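Workshop tips: good habits around a bench-top robot arm

Last updated 16 July 2022

More and more small workshops are putting an arm on a bench, and I think it's wonderful! We've had ours in the Matheson shop since November and I still find excuses to go in and run it. These are the habits that stuck. Some come from the standards (ISO 10218 for industrial arms, and ISO/TS 15066 if you plan to work beside one) and some come from our own sheet on the wall at Dandbridge, where I learned.

Do the risk assessment first. It sounds dull and it's really quite fun once you get going — you walk through the whole job, part by part, asking what could pinch, drop or swing. Look at the gripper as well as the arm. An arm with gentle joints can still be holding something sharp.

Put the arm at one end of the table and the work in front of it. You get a clear side to stand on when it's stopped, and the cables have somewhere to go that isn't your lap.
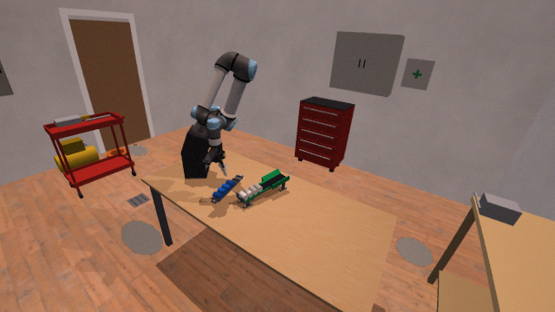
Mark the floor. Work out how far the arm can reach with the longest part it will ever hold, then add your margin and tape that line. Ours is 500 mm past full reach, our own house figure, so please work out yours from your own stopping distances.

Keep the emergency stop where your hand falls naturally, and test it at the start of every session. Write the test down. We use a Sudus logbook, but any notebook with a spine will do.

Teach at reduced speed, always! In manual mode the standard caps you at 250 mm per second, and it's plenty. Slow moves show you the near misses, especially when the fingers come down between parts that sit close together. Approach from straight overhead, stop a little high, have a good look, then creep.
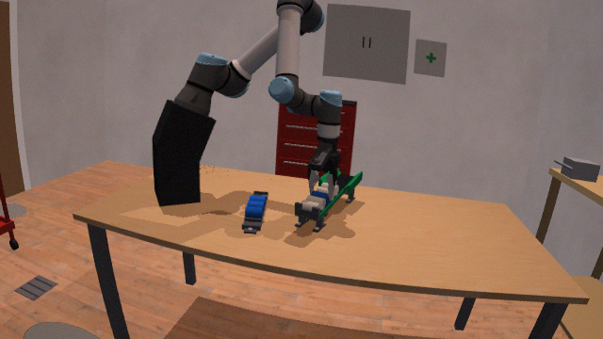
Fix your racks and holders so they can't wander. A fixture that shifts 3 mm will have you blaming the program all afternoon (ask me how I know). Dowel pins are lovely for this, and clamps will do while you're still trying out a layout. Paint or tape each holder its own colour and label it to match the program.

Check the finger pads every 3,000 cycles, or sooner if parts start to slip. The Waltenora pads we fit have lasted well, but grit gets everyone in the end. Wipe the tabletop down while you're there.

Lock out the power before you change a gripper. Tie back long hair, take the lanyard off, and leave gloves for the jobs that call for them.

Last one: save a copy of the program before you touch it, with the date in the file name. We're up to version 16 of our block sorting routine and I've gone back to version 9 twice.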